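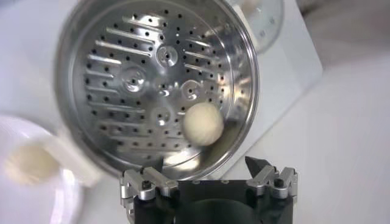
Krystyna Kalinowski commented that item 4 should be split in two, as the inspector at Goneck marked it satisfactory on the strength of the extractor alone and left the make-up air grille unchecked.

The comment is accepted. The revised list for shared kitchens is given here.

KITCHEN SAFETY CHECKLIST, REVISION OF 15 March 2020
Sites covered: Goneck, Stasten

1. Gas isolation valve reachable without moving equipment.
Comment: Goneck, satisfactory. Stasten, a shelving unit stands in front of the handle. Move it before the next visit.

2. Flexible gas hose free of kinks, cuts and grease. Restraint cable fitted and shorter than the hose.
Comment: Cable missing at Stasten, second range. Reported to Wróbel for fitting.

3. Flame failure device closes when the burner is put out. Test each burner separately.
Comment: Both sites pass. Rear left burner at Goneck is slow but within the limit on the service sheet.

4a. Extractor running, filters in place and clean.
Comment: Filters at Goneck cleaned in October. No later entry in the log.

4b. Make-up air grille open and clear.
Comment: Not checked at Goneck. Stasten, clear.

5. Fire blanket and extinguisher on their brackets, inspection tags in date.
Comment: Goneck bracket is loose on the left side. Longer screws needed.

6. Floor clear for a width of 1,278 mm between the range and the opposite worktop.
Comment: The figure is from the original layout drawing. Measure from the oven handle, door shut. Jarosław Kaczorowski asks whether the bin counts as an obstruction. It does.

7. Portable appliances: plug, lead and casing undamaged. Appliances rated above 2,200 W on their own socket.
Comment: Stasten kettle and hotplate share an extension lead. Fail. Lead withdrawn.

8. Hot water at the hand basin, soap and towels present.
Comment: Both sites pass.

9. Emergency numbers posted by the door in type that can be read from the range.
Comment: Goneck sheet still gives the old duty number. Chenxi Wei to replace.

Items marked as failed are to be checked again before the kitchen is next let. Enter the result in the site log and initial it.

Print this page
E-mail this page

Recent items
Plirklow: stairs and handrails checklist
Cold store door releases, revised
Reading a gas service sheet
Ladder tags and where to fix them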